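The Long Way Back to Paper

Stodumdale gave up its printed bus timetable in December. The 43 still runs from the hospital to the lower town, and it still leaves when it used to, but the folded sheet that sat in a rack behind the driver is gone. Riders are asked to use Wokereo, the town's travel app, or to read the screen at the stop if the stop has one.

Most stops do not. Of the 43 stops in the district, 11 have a screen. The rest have a pole and a square code to scan with a phone.
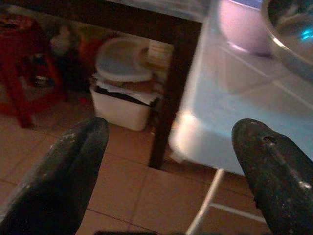 Theresia Lanz

I rode the line for most of a week, end to end, with a phone and then without one. With the phone it was easy. The app showed the bus as a green dot, and the dot was right more often than wrong. Without it I stood at Plillelska in the rain and asked a woman with a stroller when the next one was due. She didn't know either. She said she just comes down and waits.

The town has its reasons. The old sheet was printed twice a year, 700 copies each time, and a change to one route meant throwing out whatever was left. Drivers disliked handing them out at busy stops. The Fülöp print shop, which had the job for years, had already raised its price and wasn't sorry to lose it.

What the town didn't plan for was how people used the thing. They taped it inside kitchen cupboards. They marked the last bus home in pen and gave it to visiting relatives. At the clinic, the front desk kept a stack and circled a departure for each patient on the way out. The clerk there now writes the time on the back of an appointment card, which takes longer.
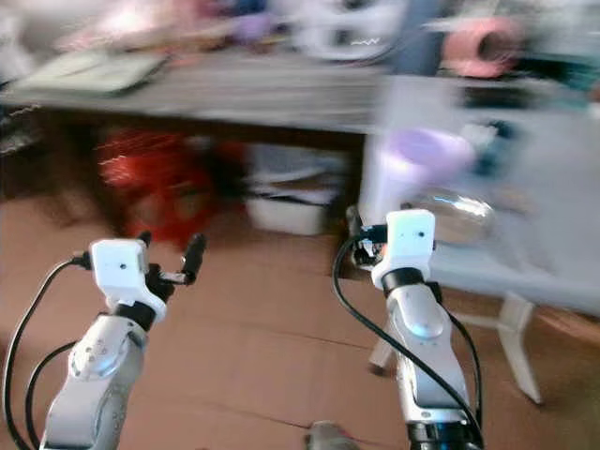 Bogumił Domański wrote to say that he never minded the app, but that his mother's phone has no data plan, and she has stopped going to the market on her own. He would pay for the sheet if someone would sell it to him.

Someone may. The library has started printing the times on plain letter paper, one route to a page, and leaves them by the door. They have no map and the type is small — the Sunday service runs over onto the back. When I stopped in, the pile for the 43 was down to its last few pages.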